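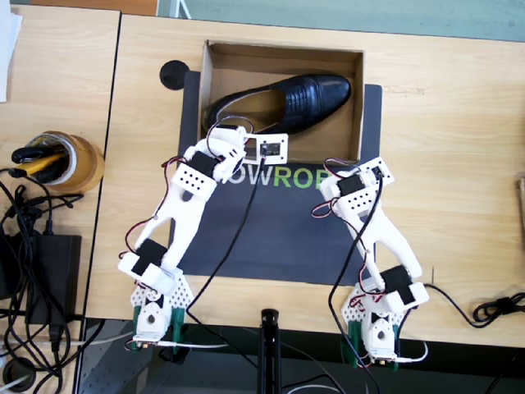
Kastriot Vlachou has heard the question at every trade event this year, and his answer is still no: a machine that can box one pair of shoes on a good morning can't yet be left alone with a packing bench, and he would not sell it to a shop owner on that basis.

Reading time: 3 minutes

Wevatura today released the results of its first bench study of low-cost robot arms in small-shop packing work. The study asked whether a pair of tabletop arms, driven by a learned control policy, can do the light chores that take up staff time in shoe repair, resale and alteration shops. The company's finding is that they can do parts of the work under supervision, and that the remaining parts are the ones that cost the most time.

The study used 2 arms at a single workstation. The main task was shoe packing: place a shoe in an open carton, turn it on its side, add paper, and close the carton. A trial was scored as complete only if no person touched the shoe, the carton or the arms between the start signal and the end of the task. Trials in which an operator stepped in were scored as failures, even when the shoe ended up where it belonged.

The control policy was trained on 200 demonstrations recorded by operators at the same bench. Wevatura then ran 3000 scored trials over 8 weeks, ending in July. Lighting, carton size and shoe type were changed between blocks. The arms were not changed.

Placing a shoe in a carton was the most reliable step. Stiff shoes with a closed heel gave the best results, and soft shoes that fold under grip gave the worst. Glossy leather caused errors in position when overhead lights were on, and those errors fell when the lights were moved to the side of the bench.

Paper was the least reliable step. The arms could pick up a single sheet but often picked up two, or tore one, and the policy had no dependable way to tell the difference. Closing a carton with an attached lid was possible when the carton stayed square to the bench. When it had shifted, the arms tended to push it farther out of line. Taping was left out of the scored trials after early tests.

Speed was recorded but not used for scoring. In every block, the trained operators packed by hand faster than the arms did.

"The shoe goes in, and people clap," said Sneha Nautiyal. "Then the lid doesn't close, and someone has to walk over. If someone has to walk over, the shop has saved nothing. We want that number in front of buyers before they sign anything."

The same bench was used for a shorter set of household tasks, including folding hand towels and sorting socks by color. These tasks were not scored to the same standard, and Wevatura is making no claim about them in this release. The company does not plan to offer a home product.

A second phase will run at Skisico, a shoe repair and resale shop in Cendevside. The arms will be used during opening hours for carton placement only, with staff adding paper and closing lids. The shop will keep its own log of stoppages, including the cause of each stop and the time taken to restart. Wevatura will publish that log without edits, apart from the removal of customer details.

Design changes planned before the second phase include a softer fingertip surface, a raised stop to keep cartons from sliding, and a check that halts the arms when a carton has moved since the last step. Cable routing at the wrist will also be reviewed, as snagged cables ended a number of trials early.

The full trial log and scoring rules are available on request from the Wevatura press desk. Requests from shop owners will be answered first.

Related items
Wevatura and Þrastardóttir agree on shared scoring rules for bench trials
Why towel folding is harder to score than it looks
Skisico shop to host second phase of packing study
Notes on lighting for glossy materials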